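Limstead furniture reuse shop to open on Sunday

Limstead's furniture reuse shop will open on Sunday at 10am in the former Dronivar showroom on Løken Street. It will sell second-hand desks, tables, chairs and household items, with prices starting at £3.
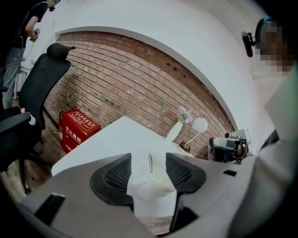
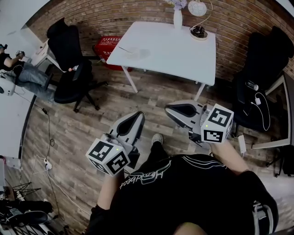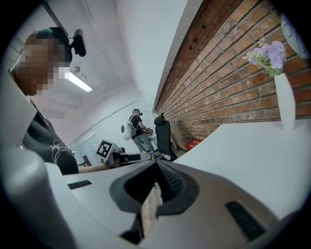
A white table is in all the rooms at the moment of need – that is the idea behind the shop's loan scheme, which lets tenants borrow basic furniture for up to 25 weeks.

Loans and donations

The scheme had 287 requests during its trial, mostly from people moving into unfurnished flats. Manager Njål Hägglund said small tables went fastest. "We could lend twice as many if we had them," he said.

The shop has been given a £2,000 grant by the Zarau Fund towards a second van. Donations can be dropped off at the rear entrance on weekdays before 4pm. Mattresses and electrical goods are not accepted. Larger items can be collected free of charge within Limstead – bookings are taken by phone or at the counter.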